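Wivis Community Help > Packing and Posting > Boxes

Folding pink mailer boxes: what do I do with the stepped tabs on the ends?

Posted by Trendell_Crafts

Hello all! I've just had my first bundle of flat pink mailers from Nurkby and I'm completely in love with the colour, but the folding is beating me. I've got 86 soap orders to box up before the weekend and so far I have made one decent box and a lot of creased card. The back wall comes up nicely, then the end panel with the little steps cut into it flops out again the moment I let go.
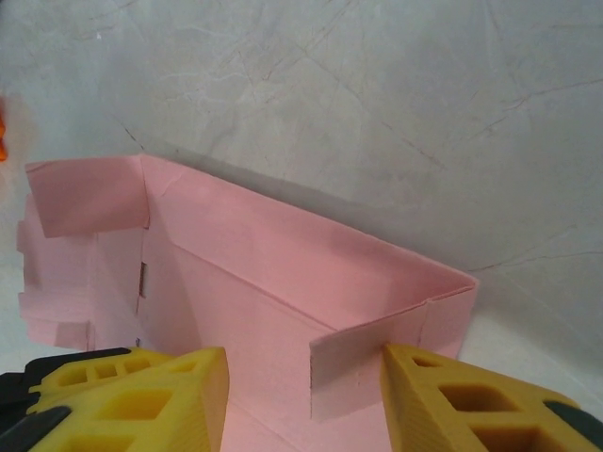
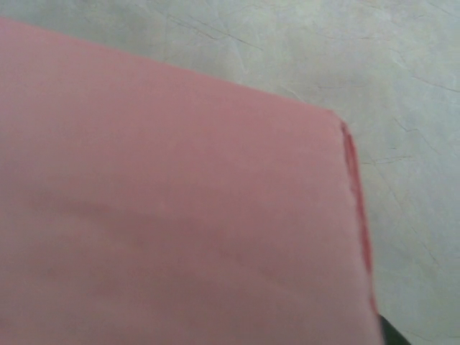
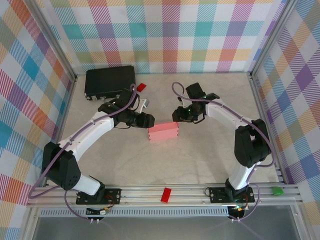

Pink card on the marble top, part-folded in the first one.

Do the tabs go inside the front wall or behind it? And should I be worried about wrinkles along the rim where it folds over? There was no leaflet in the bundle. Any tips very welcome!

Fodor86

Ooh, I love these boxes, they're my favourite thing to fold! You're nearly there. Before you stand anything up, lay the sheet flat and bend every crease right over, then let it spring back. Run the back of a spoon down each one if the card is stiff. Then:

Stand the back wall up first.
Turn the small corner flaps in so they sit along the inside of the ends.
Bring each end panel up, fold it over the corner flap and push the tabs down into the slots in the floor. You should feel them click.
Lid last, with its side flaps tucked down inside.

On most of mine the tabs go into the floor, so neither in front nor behind, but check where your slots are because the 12 cm ones I had in June were cut differently and locked into the side instead. If the end keeps flopping it's nearly always a corner flap that has sprung out.

Small wrinkles by a crease are fine. The pink layer is thin and it bunches up a bit on the inside of any tight fold, and once the lid is down you'd have to go looking for it. If the colour has split and you can see brown all along the fold, use that one for samples.

I did 128 of them for a summer fair and by the second dozen my hands just knew the way. You'll be flying through them, it's such a satisfying job once it goes right!

wivis_newbie

I just tape mine. Works ok

parcels_and_string

Agree with all of Fodor86's post, and I'd add do them in batches. I crease 14 flat, then stand all 14 up, then fill them. Far quicker than making one at a time, and you can have the radio on! Keep the spare ones lying flat under something heavy as well, mine curled in the damp and the tabs wouldn't line up with anything.

Tape is fine for the post but it does pull the pink off when people open it.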